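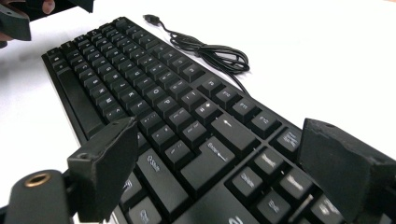

# The case for the wired office keyboard

Every few years an office manager asks whether the wired keyboards should go. The question usually arrives with a quote attached. Mine came in February, from a supplier called Dandov, and it proposed replacing every board at Cokton with a cordless model. I recommended against it. The reasons apply to most shared offices, so I have written them out at more length than the original memo allowed.

A keyboard at a shared desk is used by whoever sits there. It has to work at 8 in the morning for a person who has never touched it before, on a computer that may have been swapped overnight. A USB cable handles this without a procedure. The plug goes in, the operating system loads a standard driver, and typing starts. A cordless board needs a charged battery and either a receiver or a pairing record. Receivers are small and leave with laptops. Pairing records belong to one machine and have to be made again on the next.

The usual argument against the cable is appearance, and I accept part of it. A black cable bunched up on a white desktop looks unfinished, and a thin one tangles easily. But the tangle is a storage problem with a cheap fix. Wrap the cable in loops the width of a hand, leave the last section free, and close the bundle with a hook-and-loop strap. Do not wind it tightly around the board. That puts the bend where the cable enters the case, and the strain relief is the part that fails first on the boards I have opened.

## Layout matters more than feel

Most keyboard writing concerns switches: travel, actuation force, sound. These are real properties and can be measured. For a desk shared by several people they rank below layout.

Consider the Enter key. The large L-shaped version takes up parts of two rows, and the straight version takes up one. A typist who learned on one will miss on the other for several days. The same applies to Backspace, which some compact boards shrink to the size of a letter key. Every miss on Backspace costs two corrections, the original and the new one.

The navigation cluster is the second item to check. Insert, Delete, Home and End should have their own keys. On the cordless model in the Dandov quote, Home and End were available only by holding a function key, and Delete had moved to the top corner. Anyone who edits spreadsheets or long records uses Home and End constantly. Lenka Sokol, who runs records intake and enters more text than anyone else in the building, tried the sample unit and returned it before lunch with a note reading "Where is End?"

My position is that an office should pick one layout and keep it at every desk. Which layout it picks is a secondary matter. At present we have 2, inherited when the Flelow team moved in, and most of the complaints I receive about keyboards come from people who changed desks.

## Cost

The quote came to 1,907 before batteries. A plain wired board costs a small fraction of a cordless one and can be kept in a drawer as a spare. We hold 6 spares. When a board fails it is replaced in the time it takes to reach the back of the computer, and the failed one goes to recycling or gives up its keycaps.

Cleaning belongs under cost as well, although it is rarely entered there. A shared keyboard collects crumbs and skin oil. Matte black plastic hides dust poorly and grease fairly well until the keycaps begin to shine. The routine we use takes 20 minutes per board:

- Unplug it.
- Turn it over and tap the back with an open hand.
- Run a soft brush along the gaps, including any groove between the letter block and the function row.
- Wipe the caps with a cloth dampened with isopropyl alcohol.
- Let it dry before plugging it in.

Printed legends are the weak point. Alcohol and friction will wear them, and the vowels go first. Wipe lightly, and do not spray liquid onto the board.

## Where cordless is the right choice

Meeting rooms are the exception. The screen is on the wall, the computer is in a cabinet, and a cable across the table is a trip hazard and a nuisance. We bought a cordless set called the Pal for the larger room and it has been adequate. It lives in that room, its receiver stays in the cabinet, and the spare batteries are in the drawer under the screen.

For desks I would keep the cable. The supplier has since sent a revised quote with a different model. It has a full navigation cluster and a straight Enter key, so it would give us a third layout. I have declined that one too.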